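Gripper week, part two: the yellow fingers

So after my moaning last month about the two-jaw thing from Vandenberghe (lovely finish, hopeless on anything thinner than a towel), I've finally had a proper go with the hand-held one. If you missed the first post, I'm trying to settle on one gripper for collecting laundry demonstrations before we bolt anything to the Flutodel arm in April, and I refuse to do that with mugs and wooden blocks. Cloth is what I care about. Cloth is what everybody's robot is bad at!

The first surprise was how quickly I stopped thinking about my wrist. The Vandenberghe has a trigger you pull with one finger and after ten minutes I was shaking my hand out between goes. With this one I got through 40 picks before tea and only noticed because Siv Westerberg, who was keeping the tally, told me to sit down. It's a chunky old lump, mind you, with that wide rounded housing at the back, and you do have to learn where the front of it is. I kept coming in too low for the first few.

Sweatpants were my main test. They're awkward in a useful way: the waistband is thick and ribbed, the legs are thin and floppy, and if you grab the wrong bit the whole lot swings about. What I wanted was to take hold near the waistband and have it stay put. 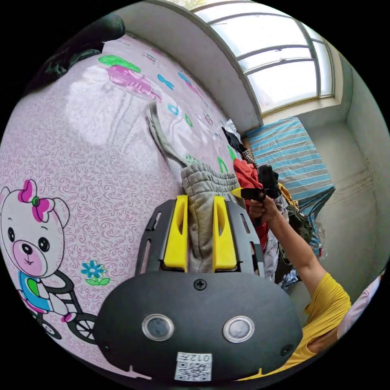

The slots in the fingers are what I'm most curious about. Ivars Navickas reckons they let each finger give a little as it closes, so the cloth gets squeezed over a bigger patch. I reckon they save plastic. We've agreed to print a solid pair and find out, and there's a packet of biscuits riding on it. Either way the bite on thick knits is miles better than I had before. Out of 70 goes at the waistband I dropped 19, and most of those were early ones where I was pinching right at the tips — my fault, I'd say, though Siv wrote them all down without mercy.

Thin stuff is a different story. A single layer of T-shirt is still a pain. The fingers want something to close on, so if there isn't a fold already you end up pushing the fabric along until it rucks up, and then you grab the ruck. That works when I do it because I can see what's happening and I'm patient. Whether an arm trained on me doing it will be patient is another question. I've asked Aslak Magnusson if he has any softer pads left over from the Sisau job, and he says he'll look in the cupboard (he has been looking in that cupboard for a while).

Folded things were the nicest part. Once there are a few layers in the grip it just holds, and you can lift and turn without the bottom layer sliding out, which the other gripper never managed for me.

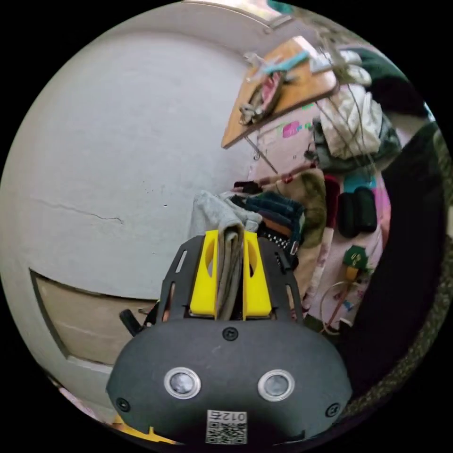 Folded grey cloth held between the yellow fingers, blankets behind.

A few moans, to be fair to the other side. The fingers are thick, so getting in between two stacked blankets is more of a shove than a slide. I'd love a thinner pair with a bit of a wedge at the end. And working in a small bedroom means there's always something to bump your elbow on, so next time I'll clear more space at the side before I start.

Next up is the camera comparison, and then I want Liette Melnyk to have a turn with both grippers, seeing as she's left-handed and I'd like to know if any of this is just me. The target is 400 good picks between us before the arm arrives at Jadurcombe. If you've tried slotted fingers on bedding, do leave a comment, particularly if you've had any luck with fitted sheets. I haven't dared yet.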